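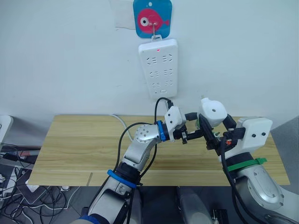

Zwischenbericht an die Zumereck-Stiftung
Projekt: Standby-Verbrauch in Mietwohnungen, Siedlung Florcombe
Stand: 24. März 2021
Berichterstattung: Xuân Ninh

1. Vorbemerkung

Die Stiftung hat um einen Bericht gebeten, der »die erreichten Wirkungen sichtbar macht«. Ich halte mich an das, was wir gemessen haben. Das ist weniger, als im Antrag stand, und die Wirkungen sind nach jetzigem Stand nicht belegt. Wer für den Jahresbericht eine Einsparquote braucht, wird sie in diesem Papier nicht finden.

2. Teilnahme

Angeschrieben wurden 125 Haushalte, mitgemacht haben 106. Die Quote klingt gut, sagt aber wenig. Teilgenommen haben vor allem Haushalte, die beim Infoabend im Januar ohnehin da waren. Ob sich die übrigen 19 anders verhalten, wissen wir nicht, und nach den Gesprächen an der Tür vermute ich es stark. Eine Nachbefragung war im Antrag nicht vorgesehen und ist auch jetzt nicht finanziert.

3. Messung

Gemessen wurde je Haushalt über 30 Tage mit Zwischensteckern der Firma Chauvin. Die Geräte haben zuverlässig aufgezeichnet, solange sie steckten. Das taten sie nicht immer. In mehreren Wohnungen wurden sie zum Staubsaugen abgezogen und an einer anderen Dose wieder eingesteckt, womit die Zuordnung zum Gerät verloren war. Die betroffenen Reihen habe ich aus der Auswertung genommen, auch wenn Jornotwood vorgeschlagen hatte, die Lücken rechnerisch zu füllen. Mit gefüllten Lücken sieht jede Kurve hübsch aus.

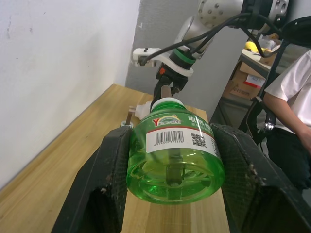
Grüne Kunststoffflasche mit weißem Etikett, liegend.

Zur Grundlast lässt sich immerhin sagen: Sie schwankt zwischen den Wohnungen erheblich stärker als erwartet. Router und Fernseher erklären einen Teil davon, alte Kühlgeräte vermutlich den größeren. Letztere waren aber nie Gegenstand des Projekts. Falls die Stiftung wirklich Strom sparen will, wäre ein Zuschuss zum Kühlschranktausch nach meiner Einschätzung das Naheliegende gewesen. Ich hatte das vor Antragstellung schriftlich angemerkt.

4. Beratung

Jornotwood hat pro Haushalt 2 Beratungstermine angeboten. Der erste wurde gut angenommen, der zweite kaum. Das Unternehmen führt das auf die Kontaktbeschränkungen zurück. Kann sein – die Absagen am Telefon klangen allerdings eher nach Desinteresse. Gefragt wurde viel nach Nebenkosten und Heizung, selten nach Standby.

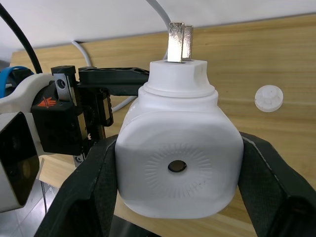

Der Leitfaden, den wir verteilt haben, ist zu lang. Er beginnt mit zwei Seiten Klimapolitik und kommt erst danach zu der Frage, was man abschalten kann. Eine gekürzte Fassung liegt als Entwurf vor. Die Übersetzungen fehlen noch, das Angebot des Übersetzungsbüros lag über dem Ansatz. Ich bitte um Entscheidung, ob dafür Mittel aus der Position Veranstaltungen umgewidmet werden dürfen.

5. Mittelverwendung

Personal und Messgeräte liegen im Plan. Bei den Veranstaltungen ist wenig abgeflossen, weil nach dem Infoabend keine mehr stattfinden konnten. Nicht geplant war die Lizenz für das Auswertungsportal, die Jornotwood nachträglich in Rechnung gestellt hat. Die Rechnung ist strittig und noch nicht bezahlt.

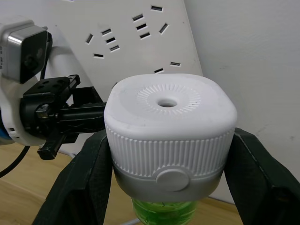 Von einer Verlängerung des Portals rate ich ab. Die Mieterinnen und Mieter haben es kaum aufgerufen, und die Rohdaten lassen sich auch ohne Lizenz in einer gewöhnlichen Tabelle auswerten. So ist es für diesen Bericht auch geschehen.

6. Weiteres Vorgehen

Geplant ist eine zweite Messreihe in denselben Wohnungen. Ohne Vergleichsgruppe bleibt sie ein Vorher-Nachher-Vergleich, in den Wetter, Homeoffice und Schulschließungen hineinspielen. Eine kleine Vergleichsgruppe ließe sich im Nachbarblock noch gewinnen, sofern die Hausverwaltung zustimmt. Die Anfrage ist gestellt, eine Antwort steht aus.

Anlagen: Messprotokolle, Kostenübersicht, Entwurf des gekürzten Leitfadens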